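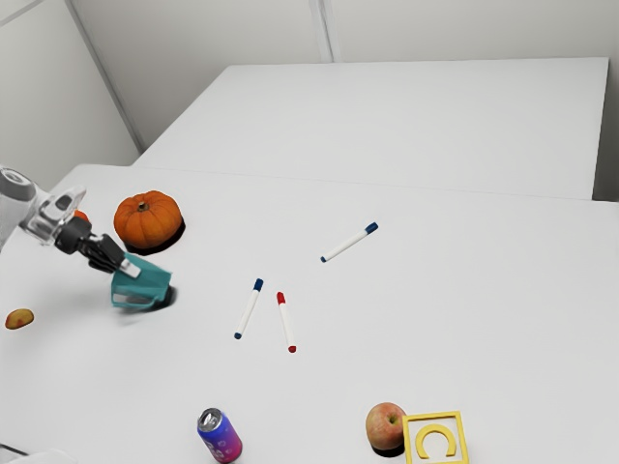

A simulated tabletop episode in Horkelex, with the teal cloth in the gripper.

Review: Horkelex, a simulator for testing robot policies before they touch a real arm

By Barrett Escobedo
3 October 2024

I have wanted a tool like this for a long time. Horkelex is a simulator paired with an evaluation method, and the idea behind the method is easy to state: build a rendered copy of your real workspace, run your trained policy in it, and see whether the simulated scores put your policies in the same order the real robot would. If they do, you can throw out the weak ones on a computer and save your arm time for the good ones.

I spent most of August with it, and I came away very happy.

Setup first. Horkelex wants a measured table, a camera pose and an arm model, and then it fills the table with objects from its library. The library is a fun mix. One of my cloth episodes had a pumpkin, an apple, a drink can, some markers and a yellow letter C sharing the table with the cloth, and that kind of clutter is just what trips up a policy trained on tidy demos. You can pin the objects in place or let the program scatter them with each reset (I did both, and the scattered runs taught me a lot more).

The cloth is where I expected trouble. Most simulators I've used treat fabric either like a wet paper towel or like sheet metal. Horkelex lets it bunch and fold in the gripper, and the shadows under it are good enough that I stopped noticing them. It still isn't real fabric. Very thin folds sometimes pass through each other when the fingers close fast, and I had to slow down the grasp to get around that.

Now the part that matters, the ranking. I ran 1181 simulated episodes over 54 task setups, using checkpoints from one policy we call Skedura, and then 300 episodes on our real arm with the same tasks. For picking up hard objects, the simulator put the checkpoints in the same order as the real robot. I was grinning at my screen! For cloth, it got the order right except for 2 neighboring checkpoints that swapped places, and those were close on the real arm too.

What you should not do is read the simulated success rate as a promise. Ours ran higher than the real one on nearly every task, and the gap was widest for anything that rolls. The manual says plainly that the scores are for comparing policies with each other, and I agree with it. I'd treat any single number with care and look at the order.

A few smaller things. The lighting control is simple and works well, and a sweep from dim to bright showed me that an early checkpoint of ours fell apart in low light, a weakness I then confirmed on the arm. Replays can be scrubbed back and forth, with the commanded and actual gripper positions plotted underneath — I used that view every day. Exports to Nodberg, our logging tool, needed a short script because the time stamps come out in a different format.

My complaints are mild. Loading a new arm model takes patience, and the error messages when a joint limit is wrong are close to useless. The walls and tables look plain next to a real lab, so if your policy leans on background detail, you will want to add some of your own. I'd also love a way to save a scattered layout I like without digging through the log for its seed.

If your group trains policies faster than it can test them, give this a try. Start with hard objects, compare against a small set of real runs, and only then move on to cloth. I'm keeping it in our weekly testing, and the next batch of Skedura checkpoints is already queued up.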